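Contents Previous Next Glossary Index

Chapter 20
Getting a two-armed robot ready for its day

By the time you reach this chapter you have spent a good while with single arms, bolted down and well behaved, and I expect you are quite fond of them by now. A second arm changes the job more than most people expect. Everything you learned about zero positions, reach and gripper wear still holds, but it all has to be done twice, and then once more for the two arms together (that third round is where the afternoon goes!).

We shall follow one machine through the whole chapter, a two-armed mobile robot called the Corunel, and we shall do all our first work on it in simulation, in a furnished room named Molberg. If you have the course files open you can keep them beside you as you read. If you haven't, the figures will do perfectly well for the first two sections.

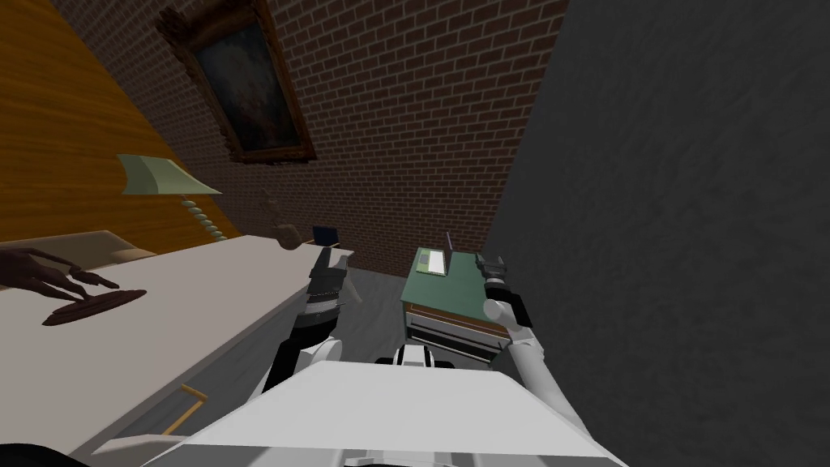
Marleny Guzmán

When I first taught this material I began with the controller, and I lost half the class before the tea break. These days I start with the arms and ask everyone to look before they touch a single setting. In the view over the robot's back you have the white body nearest to you and the two arms reaching away from it, and they are doing rather different things. The left gripper is open and held up in the air, in the gap between the long table and the small cabinet. The right one is resting against the cabinet's edge. If you were about to send both arms to their home positions, that difference ought to slow you down a little. The left has some room around it. The right must come away from the furniture first, and slowly, before anything else is asked of it.

So the first habit I would like you to form is a plain one: clear each arm separately, then home them. Write down which arm you moved first. It sounds fussy in a simulated room where nothing gets scratched, I know, but the habits you make here are the ones you will carry on to the workshop floor, and cabinets there have owners.

There is a person's hand on the table in that same view, too. Before you enable either arm, find out where every hand is, and keep the speed limit at the training setting for the whole of the exercise. We come back to speed limits properly in section 20.4.

Once both arms are clear, we turn to the grippers themselves. My colleague Édgar Correa wrote the gripper check that we use throughout the book, and it asks for an open gripper over a bare surface, well away from walls. You want nothing behind the fingers to distract you, and nothing between them either.
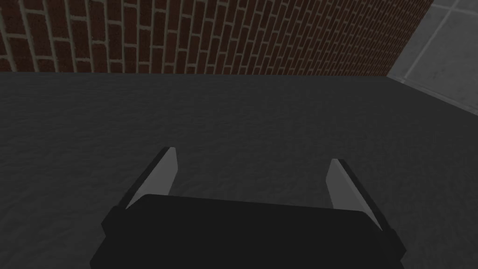
Figure 20.2 Gripper open over a clear grey surface, seen from behind.

Start with the inner faces of the fingers, the pale grey ones, as these do the holding. Follow each edge from the body to the tip. Then compare the two tips. From behind and above, one may look a shade lower than the other, and students are often keen to start correcting it straight away. Please don't! Drawn from this angle, a level pair can look uneven. Turn the view until you are looking squarely at the fingers and only then decide. If there is still a difference, close the gripper at the slowest speed, see whether the tips meet, and note the reading in your log under "finger offset".

After that comes the opening test. Open and close the gripper 20 times with nothing in it, and compare the first fully open reading with the last. A drift between the two usually points to the zero position, and you will find the procedure for resetting it on page 254. Do the left gripper completely, then the right. I have watched people alternate between them to save time and end up with a page of readings they could not sort out afterwards, and I was one of those people for longer than I care to admit.

Keep your log open as you go on to section 20.1, where we set the home position for each arm and find out how close together the two can safely work.

Related sections
Chapter 19: Looking after a single arm
20.1 Setting the home position
20.4 Speed limits near people
The Guerra cell: a worked repair
Sovell log sheets for gripper checks

Last updated 29 Aug 2020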